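Sink collision fault: Ratau runs on hold

Kitchen runs in the Ratau task suite have been on hold at Cumville since 18th September, after we found that the sink in the Noguchi kitchen was missing from the collision model. The arm could pass through the basin wall in simulation without any contact being reported. Nothing was damaged and no one was hurt, but the fault did reach the real test cell before it was caught.

The first sign came during a transfer test. A reach that had passed every check in simulation brought the wrist down too close to the rim of the test sink. The contact force went over the 90 newton limit and the Anden controller stopped the arm. The stop worked as designed. The operator logged it as a calibration error, and the cell was recalibrated and put back into service the same afternoon. The second stop, on the same reach, was the one that made us look at the simulation.

The cause was in build 1004. In August the counter was rebuilt so that the sink opening would be cut into the surface instead of placed on top of it. The visual mesh for the basin was carried over. The collision mesh was not. On screen the basin looked correct, and the export tool gave no warning, so the build went out to everyone.

We have gone back through the logs for that build. Of 1000 stored runs, 300 include at least one moment where part of the arm was inside the basin wall. Those runs have been marked and should not be used for training or for scoring. The rest can stay in use, but anyone who has already reported results on a task near the sink will need to run it again.

Three things have changed:

The export tool now refuses a build if any solid part has a visual mesh and no collision mesh.

Any force stop in the test cell has to be replayed in simulation before the cell goes back into service. If the replay shows no contact, the cell stays down — even if a calibration problem has been found and fixed.

Reaches over the sink are limited to low speed on the real arm until the new build has passed the full suite.

If you have a local copy of build 1004, please delete it. Copying in the old basin mesh will not fix it, as the opening has moved and the two no longer line up. 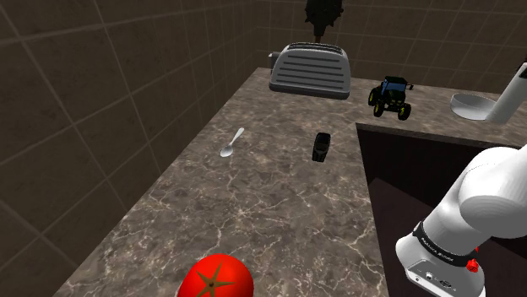 SIMULATION AND TEST

The Noguchi kitchen, with the arm over the sink opening. Objects on the counter include the toaster, the toy tractor, the spoon and the tomato at the near edge. Tasks that stay on the counter and away from the sink will be released first. Questions about marked runs go to the Ratau channel, with the run number in the first line.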